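June, bench notes, block sorting, 4:30 pm

Okay, back on the colored blocks after a long break (I had to hunt for my own notes, they were in Sumeya's folder, don't ask). The plan for this afternoon was small: get the reds and greens sorted out, decide which metal bin we keep on the pale table, and write down what we have before Damian orders anything else from Garkis.

The bin is fine. It's scratched all over inside and I really don't care, the blocks don't care either, and Kęstutis can stop asking me if I want it repainted! We did that once with the old Galindo tray and the paint came off on everything for 9 days. What I do like is the sloping walls, because you can get your fingers down beside a block without skinning your knuckles.

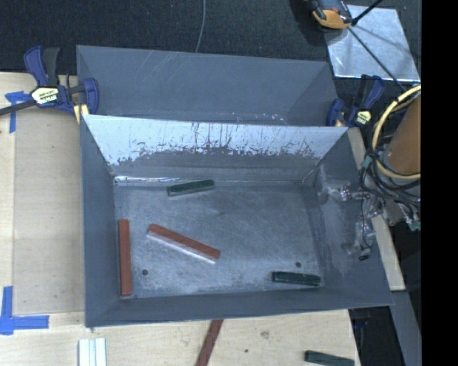 Chanida wants the long reds kept apart from the greens from now on, one color per bin, and I said yes but I'm still not sold. When they're mixed I can grab either one without walking around the table, and the colors are different enough that I've never picked up the wrong one, even late in the day. She says the next people in won't know our habits. Fair point, so we'll try it her way through the end of the month and see who complains first (probably me).

Other stuff while I remember. The Bitari blocks are still in their box, all 100 of them, and they can stay there until somebody clears a shelf. Xóchitl measured one and got 70 mm on the long side, which matches the sheet, so I'm not measuring the rest. The small holes in the bin floor need a look too, I keep meaning to check whether the Skotgate screws fit.

To do: label for the red bin, label for the green bin, give Sumeya her folder back, ask Damian to hold the order until I've talked to Chanida again.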